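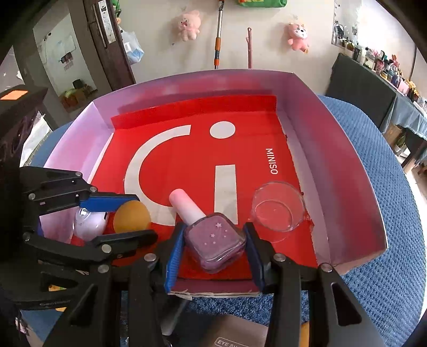 By the time Siv Fagerlund had climbed the 38 steps to her cousin's apartment above the bakery, she had already made up her mind that she was not going to be impressed, and she had also, being Siv, brought a lemon cake in case she was.

"It's tidying up," said Gunvor Vik, opening the door with a dish towel over her shoulder. "Come in, come in, take your boots off, mind the bags. It's been tidying up since lunch."

"Tidying what?"

"The little box. My nail polish, a ball, the mouse. You know, the things that end up everywhere."

Siv set the cake down on the kitchen counter and thought of her own house out in Ona, where the things that ended up everywhere were larger and mostly belonged to Birger Myklebust, to whom she had been married long enough to stop picking them up. He had read in the newspaper that there would be a machine in every home before he retired, one that folded the shirts and wiped the stove and carried the laundry down, and he had been so cheerful about it that he hadn't wiped the stove since February.

"And does it put them away?" Siv asked.

"It picks them up," said Gunvor. "Putting away is more of a next year thing, Ramil says."

Ramil Lagman was the young man from Ganus, very polite, with a laptop on his knees and a cup of Gunvor's coffee going cold by his foot. He stood up to shake hands and nearly lost both. Siv liked him at once, which annoyed her, because she had prepared a number of remarks on the climb.

"My cousin tells me you're going to do the dishes," she said.

"Not this year," said Ramil.

"The beds?"

"Beds are terrible," he said, with real feeling. "A sheet is a different shape every time you look at it. Small hard things are kinder to us. A bottle stays a bottle."

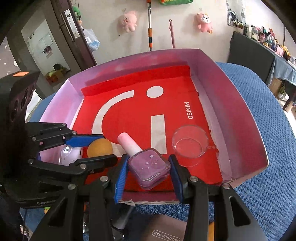

Siv pulled a kitchen chair over and sat with her hands in her lap, the way she used to sit at the swimming pool when the children had their lessons. She had worked 11 years on the packing line at Kristiansen, putting jars of face cream into cartons, and there was a thing your hands learned there that she had never been able to tell the new girls. Glass wanted to be held as if you weren't thinking about it. If you thought about it you squeezed, and if you thought about something else you dropped it, and somewhere between those two you got through your shift.

"Hold it lower down," she said, before she could stop herself. "By the shoulders. The cap will only turn on you."

Ramil looked at her. Then he wrote it down, and she saw that he wrote it down, and she felt her face go warm.

"Christos Tzavaras should hear that," he said. "He does our grasping. He's been on caps for three weeks."

"Three weeks!" said Gunvor happily, and went to cut the cake.

They ate it off the good plates. Siv told him about the jars, and about the supervisor who timed them, and about the Raletti machine the company bought secondhand, which was going to replace the whole line and broke so many lids that four of them were kept on just to walk behind it with a dustpan. Ramil laughed until he had to put his fork down. Then he asked her how she had known, with her eyes on the clock and her hands on the glass, that a lid was on crooked, and she had to think for quite a while.

"It felt rude," she said at last.

He wrote that down too.

It was dark when she got home. Birger was at the stove, looking at it.

"Well?" he said. "When do we get ours?"

Siv hung up her coat and took the cloth from the hook by the sink. She ran it under the hot tap, wrung it out, and put it in his hand.

"Not this year," she said.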